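Chapter 6
Writing at the Keyboard: Drafts, Deletions and Second Thoughts

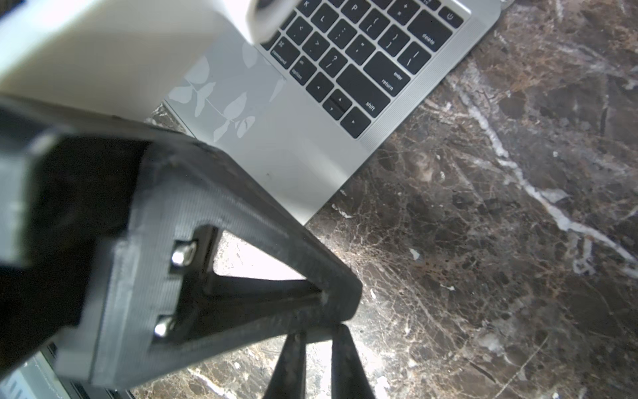
Figure 6.1. The delete key and the return key on a laptop keyboard.

When Nelly Espinoza began her first novel, she wrote every page by hand and typed it only in September, when the story was finished. Her editor, Leszek Tomaszewski, later compared the two versions. The typed one was shorter by 56 pages. She had removed whole conversations while she was copying them, and most of these cuts she did not remember.

In Chapter 5 we looked at the handwritten draft, where a crossed-out word stays on the paper and can be read again. On a computer the removed word leaves no mark, unless the writer decides to save it. This changes how people revise. Many students correct the same opening sentence for a long time - sometimes a full hour - before they write the second one.

In this chapter you will learn to separate drafting from correcting. Section 6.1 explains how to finish a rough draft without going back. Section 6.2 follows one short essay by Wilczyńska through 11 saved versions. The last section is about reading your own text aloud.

Before you continue, find something you wrote last year and keep it near you. You will need it for the first exercise.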